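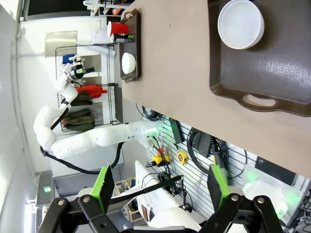 Re: [Desivdale-list] Serving trays and cups for the July supper

On May 24, 2020, a list member wrote:
> Does anyone know if the hall at Zitside still has its own dishes?
> Last time we rented from Greler and paid 220 for plates and
> bowls, plus a deposit. I would like to skip that this year
> if we can.

The hall has bowls and plates, but not enough for everyone. I went through the cupboards last year and the big dinner plates were short by 12. The bowls were fine. Trays are fine too, the brown plastic kind.

Greler will rent plates alone if you ask. They don't list it that way on their price sheet, so call. The deposit comes back in five days if you return things rinsed. Ours took longer because we sent the crates back to the Dzene warehouse -- wrong place, they only do tents and chairs.

Two other things on the supper. The oven on the left at Zitside runs hot, so put the casseroles in the other one. And the side door key is not the same as the front door key. You need to sign for both.

I can bring two coffee urns and an extension cord. Someone else will have to do ice.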